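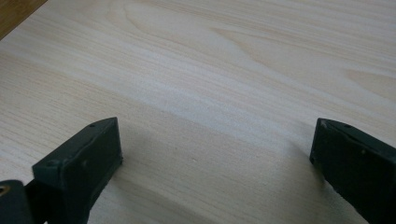
gusside_local wrote:
So it's official, Žukauskas is building in Wuda! 600 jobs over three years, and the first 40 people get hired before the foundation is even dry. I grew up ten minutes from that site and it has been weeds my whole life. I'm thrilled.

Posted May 30, 2025

----

payroll_pete wrote:
Congrats to Wuda, but read the release again. It says "up to 600." The firm commitment in the grant agreement is 525, and that includes contract staff.

----

gusside_local wrote:
Fair, I skipped right over "up to." Still, 525 paychecks in a town that size is huge! My cousin has been driving to Gusside every day for warehouse work and she already has the application open in another tab.

----

marmot77 wrote:
Does contract staff mean the cleaning and canteen people too? When Fimine opened their plant they counted the security guards.

----

payroll_pete wrote:
Yes, if they work on site 30 hours or more. It's in the annex, near the back.

---- 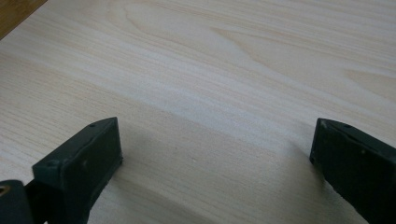 northbank wrote:
Fimine is the comparison I'd make too, and I come down on the other side of it from most people here. Everybody complained about how they counted, and then they ended up at 691, well over what they promised. I've been there four years. The pay isn't amazing but I bought a house on it.

----

marmot77 wrote:
Glad it worked out for you, I mean that. My problem is the tax break. The town gives up property tax for ten years and the school roof still leaks. If the company wants to come, let it come and pay like the hardware store does.

----

gusside_local wrote:
But the weeds weren't paying any tax either! And there's the training center, which I think is the best part of the whole deal. Free evening courses in welding and machine maintenance, open to anyone in the county, and you don't have to sign on with Žukauskas afterward. I'd take the maintenance one myself just for fun.

----

northbank wrote:
Do it! Fimine had something similar and the teachers were great. Sign up early, the evening spots go fast.

----

payroll_pete wrote:
I like the training center too. What I don't like is that the clawback only starts in year five. If they hire 200 people and stall, the town waits a long time to get a cent back.

----

marmot77 wrote:
Year five?? I thought it was three.

----

payroll_pete wrote:
Three was the draft. They changed it in May.

----

gusside_local wrote:
OK, that one bugs me a little. I'm going to ask about it at the open house. Does anyone know if the bus line is getting extended out there? The release only says "under discussion," and my cousin's car is on its last legs.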